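Home Guides Storage Metal bins Contact

Sorting long blocks into metal bins

This guide covers loose storage of elongated blocks in open metal bins with a sloped rear wall. It applies to the Duststead pattern and to most bins of similar shape. Allow 40 minutes for the first pair of bins.

What you need

Two metal bins of the same size
A stiff hand brush and a dry cloth
A steel rule
Labels or a paint pen

1. Check the bin

Empty the bin and brush it out, working from the rear wall towards the front. Scratches and worn patches do no harm. Raised burrs do, as they mark painted blocks and catch the cloth. Run the cloth along the crease where the rear wall meets the floor – grit collects there and is easy to miss. File down anything that snags.

2. Measure the blocks

Measure the longest block and the shortest inside length of the bin floor. The block should lie flat in any direction with at least 12 mm to spare. If it only fits corner to corner, use a larger bin. A block propped against a wall will slide when the bin is moved.

3. Decide on the mix

One colour per bin is simplest for long-term storage. For work in progress, two colours may share a bin if they can be told apart under ordinary workshop lighting. Dark green and red-brown are a workable pair. Dark green and black are not.

We label mixed bins with a four-figure number (ours is 3157) and write the two colours beneath it. Our older Jaltell labels peeled off bare metal, so we now use a paint pen.

4. Load the bin

Lower each block to the floor by hand. Do not tip them in from a box. Keep to a single layer while sorting is under way; blocks may lie at any angle provided none is underneath another. Leave finger room beside the walls where possible. A block lying tight in the crease is best lifted by one end first.

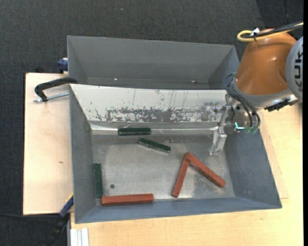

Three dark green blocks and three reddish-brown bars on the floor of the front bin.

5. Sort and move on

Take out one colour completely before starting on the other. Place the removed blocks parallel in the second bin, long sides together. When the first row is full, lay a sheet of card over it and start the next row at right angles.

Stop loading 44 mm below the rim. Bins filled higher than this will not clear the runners on McAlister racking, and on Drestarix shelves the front row has to be taken out again before the bin will slide home.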